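Open day at Rukirham

15 February 2018

I had been looking forward to the Rukirham open day since the notice went up, and I still managed to get there late (wrong bus, then the right bus going the wrong way). So I missed the welcome talk and walked straight into the good part, which was people with grippers in their hands, working away on office furniture!

If you only know robots from factory videos, this is a very different kind of afternoon. The project is called Tirkano, and the idea is that a person does a job by hand with a pair of grippers, and the recordings are used later to teach a robot the same job. The square black-and-white markers help the software work out where each gripper is. I asked how many recordings they want for one task and the answer was 1000. For one task!
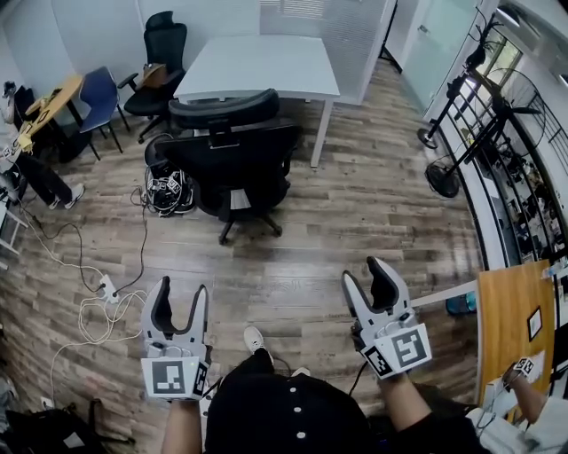

I got to try a pair myself for a few minutes and I was terrible. Your fingers want to do all the small clever things fingers do, and all you have is open and close. I had 3 goes at picking up a pen and got it on the last one, and I was so pleased I nearly dropped it again. After that I had a lot more respect for anybody who can do this for an hour.

What I liked most was how open everyone was about the parts that don't work yet. Chairs are hard, I was told. They roll, they swivel, the backs tip, and mesh is a strange thing to grab compared with a box or a cup. I have a chair at home that I fight with daily, so I felt for the robot. 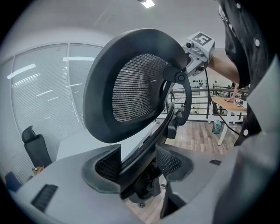 Mesh office chair between the fingertips, as the gripper's own camera sees it.

The other half of the day was a talk on the Briver software, and I followed maybe the first 6 slides. Good questions from the back row though, mostly on lighting and what happens when a marker gets covered up.

Tea was at 2 and the lemon cake was gone before I reached the table. There is another open day in March, over at the Ibarra building, and I've put my name down already. I'm leaving the house an hour early.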